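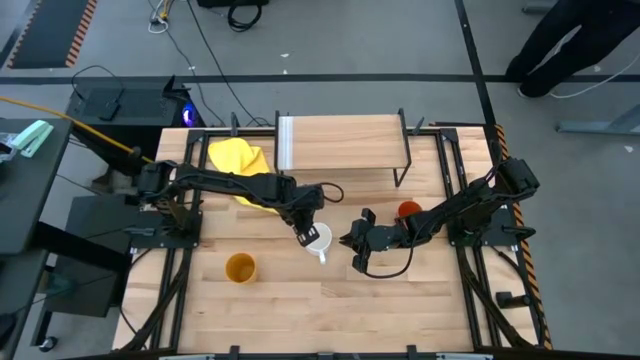 How often do we have to redo this check when we are teleoperating the arms for demos?

Start of every session, plus again after any break longer than 30 minutes or any time a cable or gripper gets touched. Same sheet both times, fill in the comments even if it's just "ok".

PLILIA CELL, TWO-ARM TEACHING STATION
Pre-session checklist, remote control and hand guiding
Wednesday, morning shift

1. Power and stop
E-stop pressed and released, both arms drop out: OK
E-stop within reach of operator: OK
Comment: second stop button on the Medance pedal is slow to click back. Works. Still want it swapped.

2. Bases and rail
Base plate bolts, left and right: OK
Rail frame, no play when pushed by hand: OK
Comment: right base had a quarter turn left in one bolt. Tightened, paint marked.

3. Cables
Left arm bundle, full reach, no pull at wrist: OK
Right arm coil, clear of tabletop through full reach: FAIL
Comment: coil hangs under the wrist and comes down on the wood. Will sweep a cup over sooner or later, and spoils the demo when it does. Needs a clip higher on the forearm. Do not run low passes with the right arm untill done.
Floor cables out of walking path: PARTIAL
Comment: loose black ones trailing on the floor past the table. Tape or cover. Same note as last time.

4. Grippers
Fingers open and close evenly: OK
Finger pads, no splits: OK
Grip force limit set to 20 percent for cups: OK
Comment: left was still on the setting from the cloth folding job. Reset. Please put it back when you finish!!

5. Leader handles
Handles zeroed before arms enabled: OK
Arm follows handle, no jump on enable: OK
Comment: small lag on the left, gone after restart. Log no. 1296.

6. Shared reach, mug handover
Slow speed on for first three passes: OK
Operator calls out before bringing second gripper in: OK
Comment: the grippers get very close around the mug. One arm holds still, the other moves. Not both. Mug handle pointing the same way at every start or the recording gets thrown out.

7. Objects on table
Mug, cup, ball, cloth, small shelf, nothing chipped or sharp: OK
Comment: ball ends up behind the right forearm where the operator can't see it well. Move it toward the front before right arm work. Cloth goes flat, not bunched under the left arm.

8. Hand guiding mode
One person on one arm, other arm disabled: OK
No sleeves, lanyards, or rings near joints: OK
Comment: Gatchalian trainees, read the joint pinch card first. It's on the cart.

9. Floor and people
Hazard striping on table edge readable: OK
Bystanders behind floor line while arms live: REMIND
Comment: people drift in to watch. Say something.

10. Recording
Disk space checked: OK
Episode counter matches sheet: OK
Comment: last good episode 1667, uploaded to Plukby.

Result: left arm cleared. Right arm cleared for high passes only, see 3. Recheck after clip is on adn sign the back.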